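Publicaciones > Cuadernos de Cultura Material > Artículos > Sección 3

3. Guardar junto lo que se usa junto: el orden de la vajilla en los hogares de Larkau

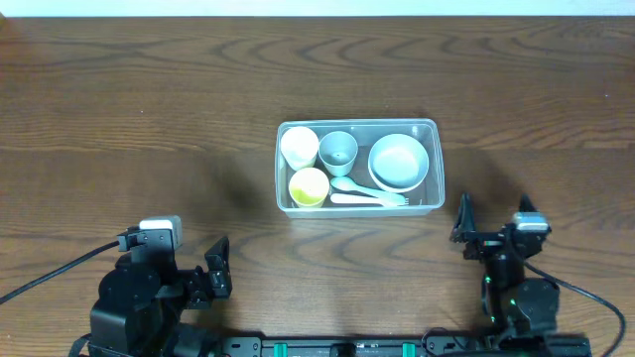 Figura 1. Vajilla y cubiertos agrupados en un recipiente transparente, sobre una mesa de madera.

Una de las sorpresas más gratas del trabajo de campo fue descubrir cuánta teoría cabe en un armario de cocina. Los manuales de economía doméstica que revisamos en la sección 2 recomiendan clasificar por tipo: tazas con tazas, platos con platos, cubiertos en su cajón. En Larkau encontramos algo mucho más rico. Buena parte de las familias guarda por ocasión, de modo que lo necesario para un desayuno, una merienda o la comida de un niño permanece reunido y se traslada a la mesa de una sola vez. A estas agrupaciones las llamamos «juegos de ocasión», y pueden incluir tazas, un cuenco, cuchara y tenedor sin que las piezas compartan color ni tamaño (figura 1).

El término no es nuestro. Procede del inventario Krasniqi, un repertorio de 4,000 fichas sobre enseres domésticos que sigue siendo, a nuestro juicio, la fuente más generosa y menos aprovechada para estudiar la región. Sus fichas anotan dónde dormía cada objeto cuando no se usaba, un dato que casi ningún catálogo recoge y que aquí resulta precioso. Gracias a él pudimos comparar las casas de Larkau con las de Vurcombe, donde la clasificación por tipo es la norma y el aparador conserva todavía su función de escaparate.

La comparación arroja diferencias muy vivas. En Vurcombe, la vajilla desparejada se considera un resto: se relega al fondo del mueble o se destina al patio. En Larkau, la misma taza suelta encuentra enseguida un puesto, porque el juego se define por el momento en que se usa. Varias informantes hablaban de «la bandeja de la tarde» como si se tratara de un único objeto – y en la práctica lo era. Cuando se rompía una pieza, entraba otra cualquiera y el nombre de la bandeja no cambiaba.

También los recipientes merecen atención. Las fichas antiguas mencionan cestas y cajas de hojalata; en las visitas que hicimos en febrero predominaban ya las bandejas de bordes bajos y los envases de plástico. Nos entusiasmó comprobar que el cambio de material apenas había alterado la costumbre. Las entrevistadas valoraban, eso sí, que se viera el contenido sin necesidad de abrir nada, ventaja que las cestas con tapa no ofrecían.

Queda por aclarar el caso de Skitholm, que ocupa una posición intermedia. De las 5 calles estudiadas allí, 2 siguen el modelo de Vurcombe y 3 se acercan al de Larkau, sin que la antigüedad de las viviendas explique el reparto. Sospechamos que influye la distancia entre la cocina y el lugar donde se come – a mayor recorrido, más sentido tiene llevarlo todo junto –, pero los planos disponibles son incompletos. La sección 4 aborda esta cuestión a partir de las plantas que sí hemos podido reconstruir.

Compartido 3 veces · 2 comentarios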